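Last updated: April

The bench kit from Taltis has been on offer to small laboratories for nine months. It is sold as a way to hand over the dull part of liquid work, the shifting and sorting of tips and tubes, to a robot arm that shares a table with the staff. We spent a morning at Jendusholm, where a testing lab has had one on trial, and talked to the person who runs the bench there. She asked us to leave her name out, as the lab has not yet decided whether to buy.

She was not looking for a robot when the offer came in. "We were looking for another pair of hands for two afternoons a week," she said. "The budget would have stretched to that, just, but nobody wants a job that is two afternoons a week of putting pipette tips into boxes. We had tried it before and people left."

The task sounds small. After a run, racks come back part full, with a few tips left in odd places. The lab used to throw them out. Then someone worked out how many clean, unused tips were going in the bin, and the rule changed, so that part-full racks were made up into full ones by hand. It is slow and it hurts the thumbs. It also has to be done without touching the ends.

"I did it myself for most of a winter," she said. "You can do one box and feel fine. By the fifth you are putting them in crooked."

Taltis supplies the software, the set-up and the training. The arm and gripper are bought in from other makers, and the customer can choose between a few. She said this was one of the things that made her take the offer seriously. If Taltis stopped trading, the lab would still own an arm that other firms know how to service. A rival offer from Cormier came as a sealed cabinet, with everything made in-house, and she did not like being tied in to that extent. The Cormier machine was faster, she added, and if she had a bigger lab she might have gone the other way.

Set-up took two days. The first was spent on the table and the frame, and the second on teaching. Teaching means moving the arm to a place, saving it, and giving it a name. There is a tablet for this, and she found it easy enough, although the names she gave things on the first day were so poor that she had to go back and do them again. "I had one called 'here' and one called 'here new'," she said. "Don't do that."

The part she had worried about was force. A tip has to go down firmly enough to stand up in its hole, and a gripper that pushes too hard will bend it or tip the whole rack. The arm has a sensor at the wrist that feels how hard it is pressing, and the software stops the move when the push goes over a set limit. She started with the limit far too low, so the arm gave up at the lightest touch. It took her and the Taltis trainer most of an afternoon to find a value that worked for both of the rack types they use.
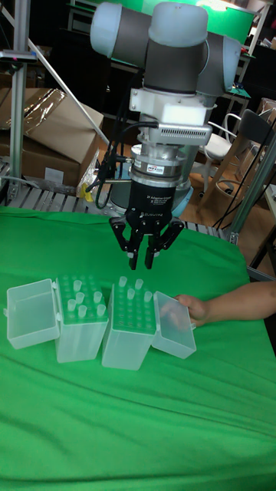
She still keeps a person at the table for the work. The kit can be set to run alone, and the sales sheet makes a good deal of this, but she has not used it that way. Lids are the reason. The boxes the lab buys are light, and a lid can swing back or drag the box along with it if the cloth slips. A hand on the lid solves it. "Taltis will sell you a holder that clamps the box down," she said. "I've seen the price of it. For now we can manage."

We asked how staff felt about working so close to a moving arm. She said the first week was quiet and a bit tense. The arm runs slowly when it is in shared mode and stops if it is pushed, and everyone was made to push it, on purpose, until they were bored of doing so. After that most people relaxed. One member of the team still prefers to load the racks and then step away, and that has been left up to them.

On speed she was blunt. A trained person with fresh hands is quicker than the arm over a single box. Over a longer stretch it evens out. On a good day the trial bench gets through almost 80 boxes, and she would like more. The slow part is the looking. The camera has to find which holes are full and which are empty before each box, and clear plastic is hard for it. Shine from the ceiling lights made it miss tips at first. Laying a plain cloth under the boxes helped, and so did turning off one row of lights.

There have been faults. The cables on the arm were tied too short when the kit was put in, and one pulled loose at full reach. Taltis sent someone out and it was fixed the same week. A software update in the second month lost all the saved places, and that annoyed her more, as it took 7 hours to teach them again. She now keeps a copy on a memory stick in her drawer. The help line is only open until five in the afternoon, when her late shift is just starting. She has raised this and been told it is being looked at.

The support contract is the part of the price she would argue over. The kit itself she thinks is fair for what it is. The contract is charged by the year and covers visits she has mostly not needed. Jollov, who supply the lab's other bench equipment, have offered to take on the servicing for less, but they do not cover the software, so she would still need Taltis for that – and Taltis will not split the two.

Would she buy it? "Probably," she said. "I'd want the contract changed, and I'd want them to do something about clear boxes that doesn't involve me buying tablecloths."

She has also started to think about other jobs for it. Uncapping tubes is next on the list. The Taltis trainer has told her the gripper can hold them, but turning the caps is another matter, and she wants to see it done on her own tubes before she believes it. A trial of that has been pencilled in once the present one ends. Until then the arm stays on tips, mornings mainly, with the late shift using it when there are enough part-full racks to make it worth switching on.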